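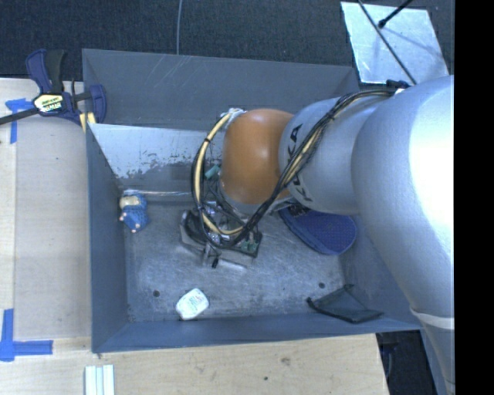
Bac gris posé sur le plan de travail en bois clair, panneau métallique incliné en place.

Bac métallique ouvert Gidey -- essai à l'atelier

Le Gidey est un bac rectangulaire à hautes parois gris-bleu, vendu sans couvercle par Planano. Notre exemplaire a servi 73 jours sur un plan en deux sections, d'abord au tri de visserie, puis au stockage de petites pièces tournées.

Rigidité. Les parois ne fléchissent pas quand on déplace le bac plein. Le fond reste plan, contrairement à celui du Mamska testé en janvier, qui se voilait dès la moitié de la charge.

Finition. C'est le point faible. La paroi du fond porte de fines rayures claires en diagonale, sans gravité. Le panneau incliné vieillit moins bien : le haut reste pâle et réfléchissant, le bas est plus sombre, avec une limite irrégulière et des manques de revêtement par petites taches. Une retouche à la bombe Bollau a été tentée sur une chute -- accroche médiocre.

Entretien. Chiffon sec, puis dégraissant. Les copeaux fins se logent au pied du panneau et demandent un pinceau.

Prix payé : 200 euros les 2 bacs, port compris. Référence catalogue 3477.

Note : 7/10. Recommandé pour l'usage intensif, à éviter si l'aspect compte.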